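Wrist Views Cut Failed Grasps in Sillell Two-Arm Study

Tuesday, November 5, 2019

The Sillell group has finished the first round of its two-arm grasping study, and the results are good enough that the work will go on through April. The question was a simple one: does a policy trained with a close view from the wrist pick up household items better than one trained on a fixed overhead view alone? Both versions learned from the same 3562 demonstrations, recorded by people guiding the arms through each task. Each was then tested on items it had not been trained on.
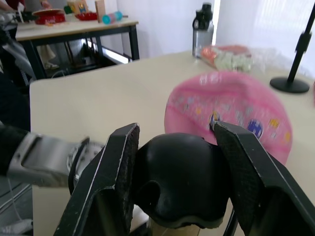 Soft items gave the overhead policy the most trouble. It tended to close the fingers too high on cloth, or to push the item along the table before getting hold of it. The wrist view helps at close range, where the fingers and the item are seen together. With something like the pink item behind the right finger, its edge is right next to the finger, and the policy can use that to decide where to close. The fixed view has little to say about that last stretch. Over 300 test grasps with each policy, the wrist version had 44 fewer failures, and most of the gain came from cloth and bags.

Hard, round items were a different story. The two policies did equally well on bottles and bowls, and the wrist version was a little slower because it made more small corrections on the way down. Zaidi, the labeling tool we use to mark the moment of contact, also had trouble with shiny surfaces. We ended up checking 1167 clips by hand - a slow job, but the contact times are now good enough to train on.
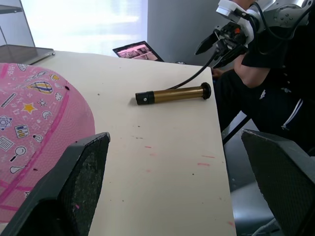 A brass-colored cylinder on the tabletop, seen beyond the gripper fingers.

The next round moves to handovers between the two arms. Stiltarus is running the training, and Westeleck will host the recordings once the labels have been checked a second time. Groups that want early access to the contact labels can write to the Sillell office.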